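Follville Center for Applied Automation
Employment

Equipment Planning Coordinator, Humanoid Systems
Full time, on site, Follville
Reports to: Head of Laboratory Operations

The Center invites applications for the position of Equipment Planning Coordinator. The person appointed will prepare and manage the purchasing plan for the humanoid robotics laboratory at the Kerkden building, which is entering the second stage of its expansion. The appointment is for 3 years and may be renewed subject to funding.

Background

The laboratory occupies a carpeted office floor and conducts research on whole-body robots with multi-fingered hands. Its current equipment was acquired under several separate grants, and service terms, spare parts and software licenses differ from one unit to the next. Under the expansion plan, known internally as Vundus, all purchasing will be brought into a single budget with one replacement schedule. The coordinator will be responsible for that budget and will be the main point of contact for suppliers, research staff and the Finance Office.

Principal duties

Maintain the equipment register, which at present holds 461 entries, and correct records that lack a purchase price, a warranty date or a location.

Prepare the yearly equipment budget for submission in January, including robots, hands and other end effectors, batteries, chargers, safety equipment and spare parts.

Draft technical requirements together with research staff, request quotations and compare bids on total cost of ownership. Maintenance contracts, shipping, operator training and disposal must be included in each comparison.

Plan floor use ahead of each delivery. This includes the position of floor outlets, the marking of work areas with floor tape, and clearance for staff who work on foot next to the equipment.

Schedule acceptance tests with suppliers and withhold final payment until the test report has been signed.

Keep a stock list for parts subject to wear, with finger assemblies and covers listed separately from the hand.

Required qualifications

A bachelor's degree in engineering, business administration, supply management or a related field. Equivalent work experience will be considered.

At least 2 years of experience in purchasing or planning for technical equipment in a laboratory, plant or hospital.

Sound working knowledge of spreadsheets and of at least one purchasing system.

Ability to read a technical data sheet and to discuss it with both engineers and accountants.

Preferred qualifications

Experience with public tenders. Familiarity with risk assessment for machinery used close to people. Knowledge of import rules for batteries is an advantage. Programming skills are not required.

Working conditions

The position is based in an open-plan office next to the laboratory floor. The coordinator will spend part of each week on the floor during deliveries, inspections and stock counts. Closed, flat shoes are required there at all times. Safety instruction is given before access is granted. Occasional travel to the storage site at Brzozowska is expected, and travel costs are reimbursed.

How to apply

Applications should contain a letter of no more than one page, a current résumé and one sample of a budget or purchasing plan prepared by the applicant. Confidential figures may be removed from the sample. Materials should be submitted through the Employment page of the Center. Incomplete applications will not be reviewed. Applicants selected for interview will be asked to complete a short planning exercise on site and will receive the materials for it in advance.

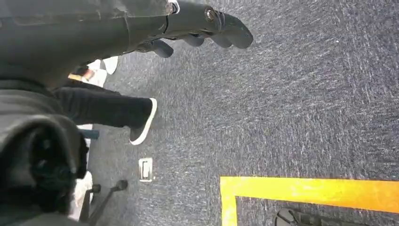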